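Projects > Handheld grippers > Open tickets > Left unit loses width reading on thin bags

Opened 3/13/25
Status: open, and I don't agree it should be closed
Where: shared workshop at Plendcombe, long white table
Parts: two hand-held grippers, Skarko encoder boards, Clilia logging software

What happens

The left gripper reports its finger opening fine for a while, then sticks on one number while the fingers are plainly still moving. The right gripper has the same board, the same fingers with the yellow tips, the same cable, and doesn't do it. It mostly shows up on flat, light things in plastic bags. On a block or a mug I can go a whole evening without seeing it.

The last comment on the old ticket said "fixed by firmware update." I updated. It isn't fixed. I would like to know what test that was based on, as there's none written down.

Log

Entry 1. Fresh firmware on both units, both zeroed with the fingers closed. Opened and closed the left one by hand with nothing between the tips. Clean curve. Did 22 small clear bags after that, picking each one up and putting it down again. The reading froze on four of them. It came back by itself each time once I opened the fingers all the way.

Entry 2. Swapped the cables left to right. Fault stayed on the left unit. So much for the cable theory, which I never liked much anyway. Both cables have been through the same abuse.

Entry 3. Swapped the encoder boards. I expected the fault to move and it didn't. That rules out the board as far as I'm concerned, and it also makes the firmware explanation look pretty thin. Same code, same board, other handle, no trouble.

Entry 4. Pulled the raw log. Out of 3,931 samples in one run, 659 had the exact same value in a row. A real hand doesn't hold that still. The frozen value was 86, in the raw units the board puts out, and that is close to where the fingers sit when they have just closed on a thin bag.
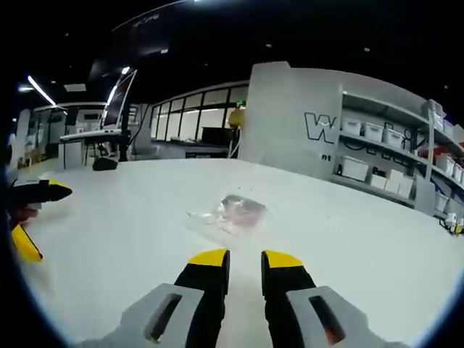

Entry 5. Since 86 kept coming up, I went looking for something mechanical at that spot. I marked the gear on the left unit with a paint pen and closed it slowly. At the bad spot the finger keeps traveling a little and the magnet doesn't turn with it. You can feel it if you know to look for it – a small soft step, then it catches again. The right unit has no step.

Entry 6. Took the left handle apart. The magnet is a press fit in a printed hub, and I can turn it with a fingernail. On the right unit I can't. The hubs came out of the same Kartha file, but the left one was printed later and, I suspect, in whatever plastic was on the machine. The build notes don't say.

Why I don't buy the suggestions so far

"Raise the filter setting." This smooths the curve so the flat part looks less flat. The number is still wrong. Please don't merge that change.

"Recalibrate before each session." Did that for every entry above. It makes the first few grabs look good, which may be how the firmware got the credit.

"It's the plastic bags, static or something." Maybe, but then explain the right unit. My guess is that bags show it because they stop the fingers right at the loose spot, and thicker things never let them close that far.

What I'm trying next

1. Reprint the hub with a tighter hole and put a drop of glue on the magnet.
2. Zero it again and repeat the bag run from Entry 1, same bags, same order.
3. If it passes, move the new hub to the right unit and the right hub to the left, and run it once more. I want to see the fault go away and stay away on both handles before I call it a hub problem.

One thing still bothers me. A loose magnet should drift, so I'd expect the closed reading to be off at the end of a run, and in two of my logs it comes back to zero dead on. Either it slips and slips back, or there is a second fault under the first one. I don't have a good answer for that. If you still have the September logs from the first build, attach them here before anyone marks this resolved again.

Left unit is on the table with tape on the handle. Please don't record with it.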